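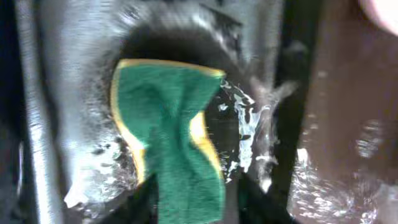

Mirjam Prins pregunta si las fichas de ollas y sartenes valen también para el aluminio. No valen: la colección Cevutari trata solo de manchas oscuras sobre superficies de metal gris, fregadas con estropajo verde con espuma amarilla, y el aluminio queda para otra entrega.

Contenido

922 fichas de fregado, repartidas en 2 carpetas:
manchas_quemado - 657 fichas
manchas_grasa - 265 fichas

Cada ficha lleva el tipo de mancha, el producto usado, los minutos de remojo y una nota sobre el acabado del metal. Los minutos los apuntó quien fregaba, con el reloj de la cocina, así que conviene tomarlos como orientativos.

Campos

mancha: quemado, grasa
producto: jabón, bicarbonato, vinagre, ninguno
remojo_min: número entero, 0 si no hubo remojo
acabado: cepillado, pulido, sin anotar

Limitaciones

En alrededor de 327 fichas falta el acabado. El metal cepillado se frota siguiendo la veta; las fichas en las que se frotó en círculos llevan la marca "circular" en las notas - no se han retirado.

Las cocinas son las de Traltel y Furero. En Furero el agua es bastante dura y deja cerco, cosa que a veces se anotó como grasa. Está pendiente de corregir.

Cambios

Febrero: se unifican "hollín" y "quemado" en un solo valor.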